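Forum: Simulated Cells and Offline Setup
Thread: table cell, bowl onto plate, where do you put the hover height?

pegrow_17
Still setting up the sim version of our table cell before anybody touches the Plorville line. Ceiling mounted arm, bowl goes on the black plate. Base scene is the Dalow one with our props dropped in. Grasp height is driving me nuts, wrist view is so tight I can't judge anything from it. Renders:

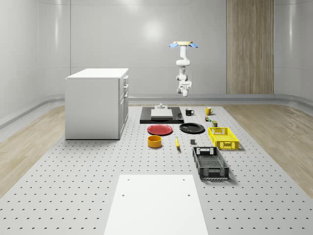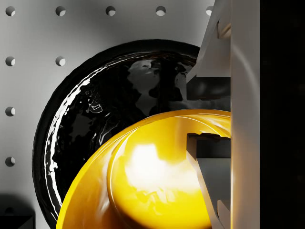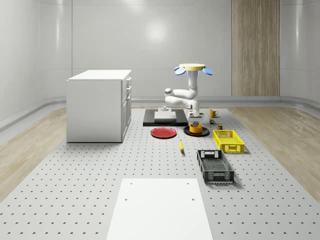

Ok so the question is the approach waypoint. I've got one hover height for every object, set way back in April when the only props were the plates. Now there's mugs and two baskets and it feels wrong. In the first render the gripper is parked way up over the table with nothing in it, fine, that's where I want it between moves. But for the bowl I want a second lower hover, near what you see in the last one where it's just above the bowl. Separate waypoint per object? Or one low one and pray? Config has 6 waypoints already and I'd like to not double it.

torquenut
Per object. Always. Put the height in the object file, not the arm config. Then your waypoint list stays the same size and the planner adds the offset. We did ours with one shared height and it clipped a mug handle every third run.

kaczorowski_fan
Disagree. Per object heights is how you end up with a file noone wants to open. Tallest thing on the table plus margin, one number, done. Costs you a bit of cycle time, so what, its a sim.

torquenut
It's a sim NOW. He said there's a line behind it.

pegrow_17
Yeah it goes to the real cell after. Cycle time matters some. Not as much as not hitting things

Allbridge_tech2
Before you argue about hover, check the finger pads. Second render, yellow thing against the dark pads, that's close in. What contact offset are you running? If the collision mesh is fatter than the visual mesh you'll chase height forever and it was never height. Turn on collision display, look at the rim.

pegrow_17
Default offset. Never touched it. Will look tonight

Allbridge_tech2
Default in that package is too big for thin rims imo. Also the black plate is so shiny in the wrist view, if you're doing anything with vision off that camera turn the gloss down or youll get junk along the edge.

kaczorowski_fan
No leave the gloss. Real plates are shiny. Fix the detector

Allbridge_tech2
Fix it later. Get the motion right first, one problem at a time.

pegrow_17
Update Tue 27 October. Collision display on, bowl mesh was a solid lump, no inside at all. No wonder. Swapped it for a hollow one, kept the hover where it was, ran 2000 resets overnight. 3 bad ones, all with the bowl spawned right up against the banana. Moving the spawn box over.
Went with per object heights in the object file. Sorry kaczorowski_fan

kaczorowski_fan
You'll be back. How many object files is that

pegrow_17
17 lol

torquenut
Check the mugs while you're in there, same mesh tool probably filled those too. And re-save the scene after or it loads the old cache.

pegrow_17
Mugs were filled too, yep. Re-exporting now. Baskets look ok, havent tried dropping anything in one yet.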